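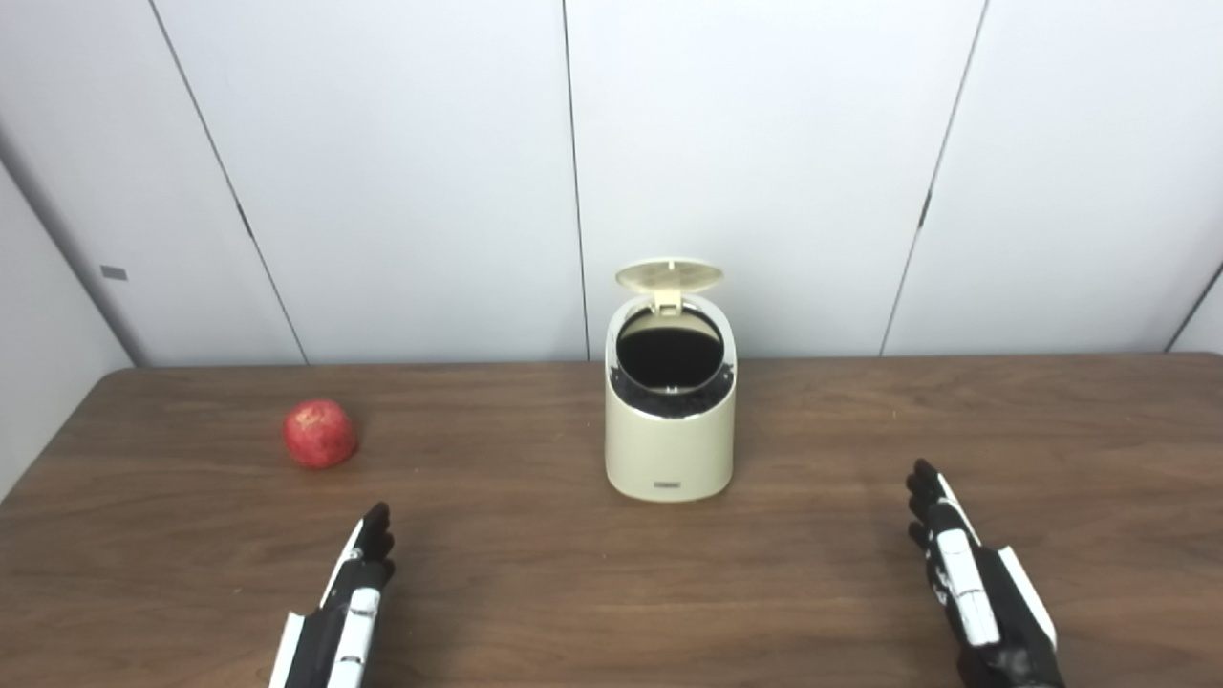

The fault on Brumby last month was a stale torque limit on the right hand, and it took me longer to find than it should have. The task is a short one. The left hand puts an apple in a bin, the right hand closes the lid, and a second routine opens it again and takes the apple out. Every run starts from the same pose, with both hands over the table, the apple to the left of the bin and the lid up. Kula, our motion layer, checks that pose before it hands control to the task script. The check passed on every bad run, so I ruled out the start position early and did not go back to it.

What I saw in the log was a right-hand current that climbed to 700 mA on the lid press and stayed there. The limit is supposed to be 500. No fault was raised. The arm held its position until Deirdre Heffernan hit the stop, and she got there before I did.

My first guess was the left side. The pick had been reworked in January and the thumb now goes underneath the fruit, where it used to come in from the side. That changes how far the left arm moves before release, and I thought the two arms might be disagreeing about who had the workspace. 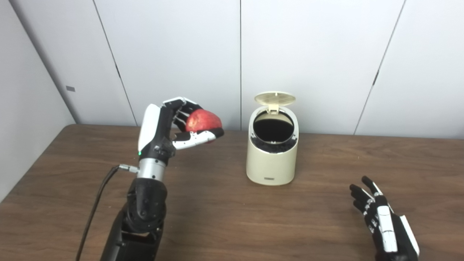

Ruling out the left arm

I ran the pick and drop alone 200 times with the right arm powered but idle. There were no faults and no current above the limit on any left-hand finger. Two drops hit the rim, which is a separate problem and an old one.

Then I ran the lid press alone, no apple at all. The over-current came back on the fourth try. At that point the left arm was out of it.

The limit that wasn't loaded

The hand controller keeps two limits per finger, one for free motion and one for contact. Kula sends the contact limit when it expects a touch, and the hand should acknowledge. If the acknowledgment does not arrive within 300 ms, Kula retries once and then carries on. It writes a line to the debug log and nothing to the fault log. So the press was sometimes being made on the free-motion limit, which is the higher of the two.

Daithí Corrigan pointed out that the press itself makes this worse. Four fingers go down on the lid, each with its own message on the same bus, and the messages leave back to back. Dropping the bus load by spacing them out made the fault rarer. It did not remove it, and I would not call it a fix.

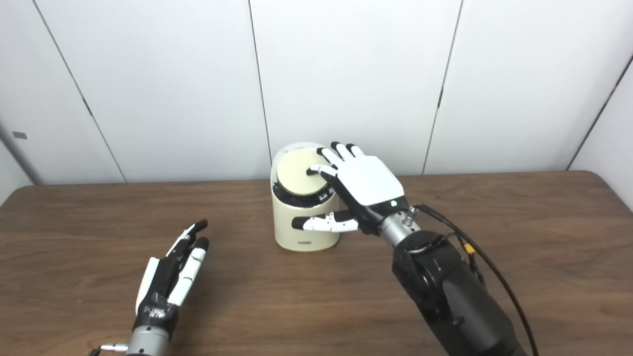
Oisín McGrath

The change I made is small. A missing acknowledgment on a contact limit is now a hard fault. The arm stops above the lid, does not press, and waits for a person. The retry is still there because a single dropped message is common enough that stopping on it would be a nuisance.

I also added a second check on the hand itself. If any finger is over its contact limit while its position is not changing, the hand opens. This one does not depend on Kula or on the bus, so it covers the case where the message was acknowledged and then lost in a controller reset. I have not seen that happen. Ultan Mac Carthaigh says he has, on an older hand.

Retrieval needed its own setting. Closing on an apple down in the bin loads the fingers against the fruit, and sometimes against the rim, and a finger that has stopped moving under load is what a good grip looks like from the controller's side.
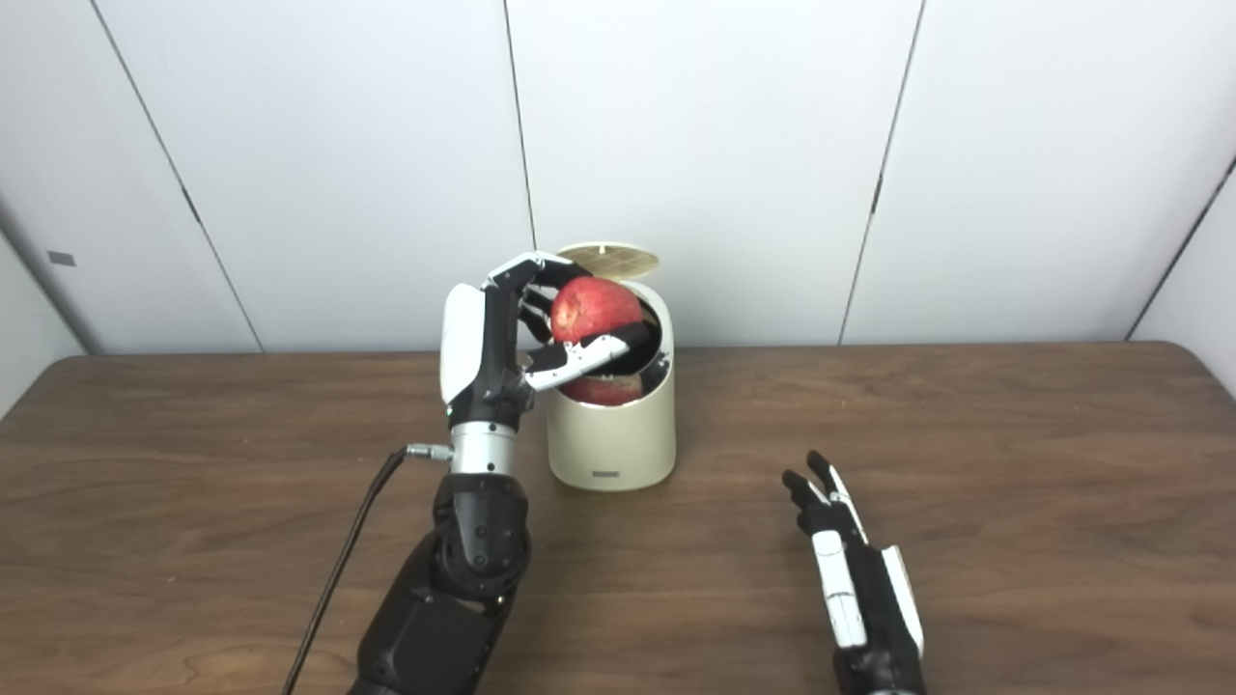
With the stall check at its default, the hand let go of the apple on most lifts. I raised the current threshold for the retrieval routine only and left the lid press where it was. Two thresholds means two places to get it wrong, so both are now printed at the start of each run and compared with the values read back from the hand.

Still open: the two rim hits on the drop, and why the bus loses acknowledgments in the first place. I have swapped the right-hand cable and saw no difference. The next thing to try is the termination at the wrist end.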